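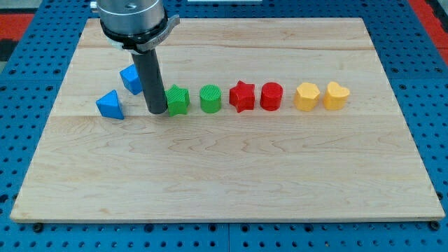
Tsutomu Kubo
Bench lead, Tivuvis tabletop cell

Notebook, March. Started 8:40.

Block set on the maple board again, rod tool on the wrist. Most of the morning went to the bench rules and not much to running. Writing them out properly, as the sheet taped to the cabinet is three versions old and Boyang was working from a different one than I was.

What started it: Gøran went through the last batch of 1,000 pushing runs and flagged 73 where the written instruction did not match how the blocks were laid out at the start. A few of these are plain typos. Most are naming. One person writes "triangle", another writes "wedge", a third writes "blue prism". Same block each time. All of these are fine in speech and bad in a log.

Names, agreed with Gøran and Boyang at 9:30:

Color first, then shape. Blue triangle, blue cube, green star, green cylinder, red star, red cylinder, yellow pentagon, yellow heart. No "the round one". No "column". "Star" or "cylinder" without a color is not allowed in an instruction, even if the other one has been moved to the far side of the board, since there is one in green and one in red. Blue cube and blue triangle both need the shape for the same reason, and so do the two yellows.

Left and right are always as seen from the front of the board, operator side. Akihiko asked for robot side as the reference because that is what the controller frame uses. I said no for the instruction text. The log already stores the poses in the controller frame, and the people writing the sentences are standing at the front. He is going to add one line to the header saying which is which.

Start layout. The line across the back half of the board is our reference layout and nothing else. It is for checking that the set is complete and that the tool height is right. It should not be used as the start of a recorded run unless the run sheet says "reference". Boyang noticed that people leave the blocks in the row and just begin, and then we get a lot of runs that start from nearly the same place. From now on, go to reference, check, then scatter according to the sheet.

The row does not have to be straight. I had written "within a finger width" in the old sheet and people were spending time nudging blocks with a ruler. Crossed that out. Small gaps between blocks, near half left clear, good enough.

Tool height. This one I want to be strict about. The tip hovers above the wood and stays there through the run. It should be low enough to push on the side of a block and never slide over the top. We do not let it touch the board. Set the height with the feeler card at the center and then at all four corners, and write down the tightest reading of the five. Not the average. The average is how we got the scratch on the old board.

Recheck after:
- any change of board, or turning the board around
- any time the collar on the wrist has been loosened
- a protective stop with contact
- lunch (Toshiko's rule, I argued, she was right)

Board. Wipe with a dry cloth only. No cleaner. Someone used the citrus stuff in the winter and the blocks slid differently for days after. The board gets logged by serial like any other part. If it is swapped, the run number does not carry on, a new block of numbers starts. Same for a reprinted block. Toshiko reprinted the heart at one point and the new one went in without a note, and we can't say now which runs have the old one. That was me as much as anyone.

Hands. Copying this from the cell safety sheet so it is in one place. Nobody reaches over the board with the arm enabled. Scatter and reset are done with the arm parked and the enable released, and the person resetting is the one holding the pendant. Not a second person. Speed stays at the reduced setting for any work with the panel open, including "just moving the tip out of the way". A pushing rod looks harmless next to some of the other tools we put on that wrist, but it is long and stiff and it pins a finger against wood quite well. Akihiko wants the sheet to say "rod" in the list of tools by name so that no one reads it as gripper only. Added.

11:15. Tried the new rules on a short session with Boyang writing instructions and me resetting. Went slower than usual at first. Parking for each reset is the slow part. He found a gap: what to do when a block tips over in mid-run. Old practice varied. Some stopped, some let it go on and righted the block later. Now: let the run finish, mark it T, do not reach in. If the block leaves the board, stop and mark it X. T runs are kept, X runs are kept too but go in their own folder. Don't delete anything at the bench. Gøran decides that later, with the log open.

Went back over my own sheets from last month against the naming rule. I had 61 that would fail it, most of them "push the star". So I am no better than the rest.

Not settled:
- Whether "next to" needs a distance. Gøran would like a number. I would leave it to the writer and have a second person read a sample.
- Whether we allow instructions by position only ("the block farthest right"). Boyang is in favor. They are true at the start and can stop being true halfway through the run. Parked until Toshiko is back.
- Skikudska people use the same shapes but call the pentagon "the house". If we ever merge logs with them somebody has to write the mapping. Akihiko has offered to do it, no date.

To do:
Print the new sheet, take down the old one, and take down the other old one behind the door.
Send the naming list to the Nkuna bench as well.
Order a second feeler card, the one we have is bent at one corner.
Ask Akihiko about the header line.

Stopped 12:20. Arm parked, enable released, pendant on the hook.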